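About us

Solheim began with 2 rooms above the old chandlery in Nolport, and if you had told us then that we would one day share our nursery with a robot, we would have laughed and gone back to wiping the tables. We now look after children at Gromport and Enden as well, and the tidying up has grown along with us!

Our staff used to stay on after the last pick-up to clear the floor, often for the best part of an hour – on their knees, mostly, with tired backs and a bus to catch. Since April the robot has been taking on the end-of-day round in the playroom, among the little tables, the high chair and all the toys that end up on the tiles.
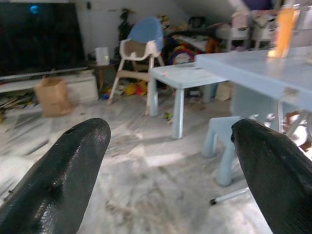

Photo: Solheim, playroom, seen from the robot's wrist. 06/09/2018

We talked it over for a long while before we said yes, and the people who work here had the first word. No one's hours were cut. The time goes into longer chats with parents at the door, and into planning the next day while everybody is still awake enough to enjoy it. Two of our team have also learned to look after the machine, and are rather proud of it.

It is slow, and it still needs one of us nearby – but we have grown fond of it. Do come and visit us, the kettle is usually on.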